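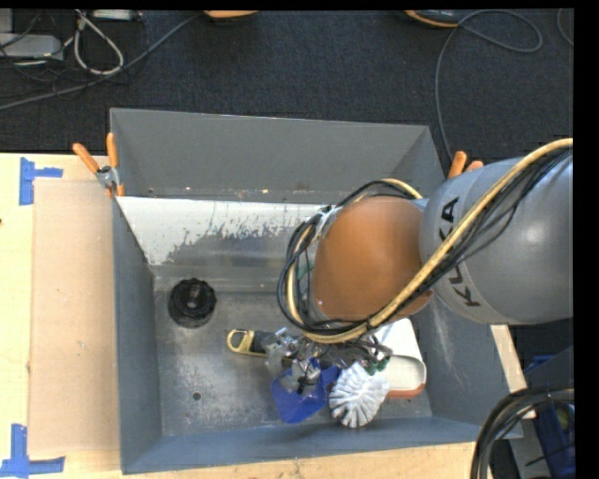
Figure 1. Bin station, KUKA arm above the gray metal bin during collection.

Didley Bin Picking Data, progress report for June
Prepared for Leemans program office

Status
Collection at the Wolach site is on schedule. The data set now holds 1,011 accepted grasp attempts, counting both successes and failures. Trandodcombe has not started; its station is waiting on a controller license.

Work this period
The object pool was raised to 40 items. The additions are mostly shapes the earlier model handled badly: ring-ended tools, bristle brushes, thin crinkled plastic and angular blocks. Items are placed in the bin by hand and left as they land. Each attempt is stored with the camera view, joint positions, gripper force and an outcome label. Layouts are changed after every 12 attempts.

The bin is now held with spring clamps. Before this it shifted when the fingers touched a wall, and 200 attempts were dropped from the count for that reason. They remain on disk, marked unusable.

Problems
Cable slack at the wrist limits rotation near the right wall of the bin. Operators currently avoid the last part of the range, so grasps in that corner are underrepresented. Glare on the worn metal panels also affects the depth data. A matte liner has been ordered.

Next period
Reroute the wrist cables, fit the liner, and repeat the corner grasps. First training run on the accepted set. No change to the budget is requested.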